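Stunia is Vendmont's arm simulator. These steps set up a tabletop grasping job on the trial licence, which allows 200 runs.

## 1. Load the objects

Open the Stornier pack and add the mug, apple, drill and red box. Choose the wrist view.

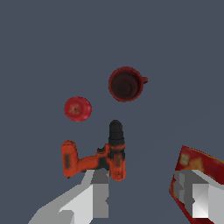
*Wrist view with the mug, apple and drill beyond the fingers.*

## 2. Check the approach

Switch to the overview and lower the arm in short moves. Set the speed limit to 225.
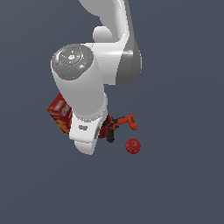

If the colours look washed out, turn off auto exposure in the Display tab. Save the pose before you go on.

## 3. Change the angle

Hold Shift and drag to orbit the arm. 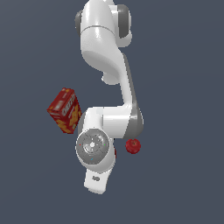
Name each view as you save it. The export log stops at 3,000 lines, so split longer jobs. Licences are sold through Andreadis.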